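We use cookies to keep you signed in. Accept | Manage

Ticket 332: Heating drops out overnight, Zulberg boiler
Opened by: Jordan Horrocks, Grurthorpe
Status: open

Hello again! Me with the boiler. It fires up fine at teatime, runs all evening, then at 2 in the morning it gives up and shows fault 14 (the little flame with a line through it). I've bled every radiator, topped up the pressure and switched the Rundholm thermostat off and on more times than I'd like to admit. Hot water is fine throughout, which is the bit that baffles me.

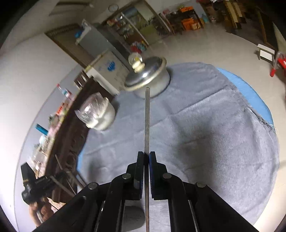 Does the fault clear if you hold the reset button?
It clears straight away, then comes back the next night at the same time.

Update, Thursday: I went through the thermostat menus with a cup of tea and found a night setback I never set, dropping everything to frost protection. Turned it off. I also put fresh batteries in, as the old ones were the Lambert ones it came with. It ran a full 24 hours without a peep, so I got quite excited, and then fault 14 popped up again at breakfast. So that's the time changed, at least? I've left the setback off for now.
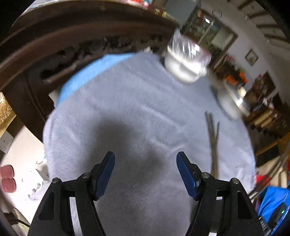 Grey-lavender cloth on the table, creased.

Could someone tell me whether the receiver needs pairing again after a battery change? The manual skips that page entirely.

Contact support | © Zulberg Heating Help | Back to top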